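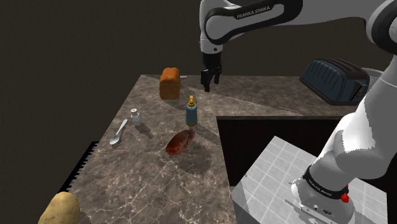
## Sunday, rye tins again

May, kitchen bench, started 6:40 in the morning with the windows open (already warm, the starter was halfway up the jar before I'd found my apron).

Picking up from last time: the Pamano rye is a completely different animal from the Lund. Same recipe, same tins, and the Pamano drinks so much more water! Last week's dough sat in the tin like wet cement and I loved every minute of it. Today I wanted one change only, so everything stays put except the scald.

**Dough, one batch**

- Pamano whole rye, 900 g in total, with a third of it going into the scald
- water for the scald just off the boil, the rest at room temperature
- starter from the Bultari culture, fed last night before bed
- salt, caraway, a spoon of dark malt

Scald went together lumpy. I stirred in the caraway while it was still hot, and the smell got as far as the stairs. Covered it, left it on the stove with the flame off, tasted at nine and again at ten thirty. By the second taste it was properly sweet, almost like a breakfast cereal, and noticeably looser than when I'd mixed it. So the enzymes in this flour are alive and well. The Lund scald never got that sweet for me, even overnight.

Mixed by hand with the wooden paddle. Final dough came out softer than I expected, so I held back the last splash of water (should have weighed what was left, didn't, write it down next time!!). Smoothed the tops with a wet spatula and dusted them with rye.

Proof was fast. The cracks in the flour showed up while I was still washing bowls. Rozália Mészáros has always told me to bake rye when the pinholes start, and to stop hoping for more, so in they went, a bit early by my old habits.

**Bake**

Started very hot, turned down after the first stretch, lid off halfway. Total 105 minutes for the big tin. The small one came out sooner and sounded lovely and hollow when I knocked on it. Crust on the big one is darker on the left side, same as last week, so that's the oven. Turn it next time.

Wrapped both in linen and am trying very hard to leave them alone until tomorrow evening.

**Notes while waiting**

- Mundier still sells the long tins with the straight sides. I'd like two more, the sloped ones make silly little end slices.
- The big tin took the whole batch with hardly any room to spare. Scale down a touch or accept a mushroom top.
- Starter: 5 feedings since it came out of the fridge and it smells of green apples now. The nail polish note is gone, hooray.
- Try the scald with coriander in place of caraway? Rozália says half and half.
- Does the malt do anything when the scald is this sweet already? Leave it out of one tin and taste side by side.

**Next**

Same again with the Lund, scald kept warm in the switched-off oven this time, to see if it catches up. Order more Pamano before the weekend, there's barely a cupful in the bin. And find the probe thermometer, which was last seen in the drawer with the string.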